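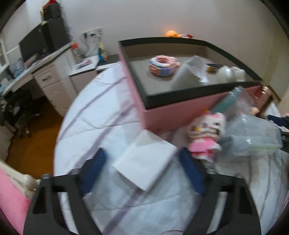

Una lectora me escribe que le da pena imaginar a una persona adulta pasando la mañana en guardar cachivaches en una caja para que luego una máquina aprenda a hacerlo sola, y que a ver qué le van a dar después a esa persona. Le he dado muchas vueltas a su carta, más de las que ella supone, y creo que la segunda parte es la que importa.

En Campos, donde trabajé hasta hace poco, el cambio llegó en noviembre con un proyecto que bautizaron Flukari. Éramos gente de almacén y de limpieza, con las manos hechas al oficio, y de pronto nos pidieron que ordenáramos cosas con una pinza, una y otra vez, durante turnos de 2 horas. Al principio nos reíamos mucho - yo la primera -, y luego fuimos descubriendo que doblar, coger y soltar tiene su ciencia, y que la llevábamos dentro sin que figurara en ninguna nómina.

Lo que me preocupa es el reparto. Quien enseña a la máquina entrega algo suyo, aprendido en años, y lo entrega por horas. Un almacén bien marcado se automatiza pronto; una casa es otro cantar. Basta una cama con una caja rosa abierta, y delante de ella, sobre la colcha, un bote de tapa color oro rosado, un cilindro azul transparente tumbado y una figurita rosa vestida de azul, para que cada objeto pida un gesto distinto. Esos gestos los pone alguien, y ese alguien debería tener voz cuando se decida qué se hace con ellos.

Yo pediría, por lo menos, que se pagara como formación y que hubiera puesto asegurado al terminar. Se lo diré así a la lectora, con todo mi cariño, en cuanto encuentre un rato para contestarle.
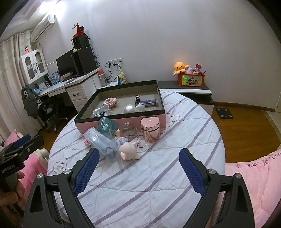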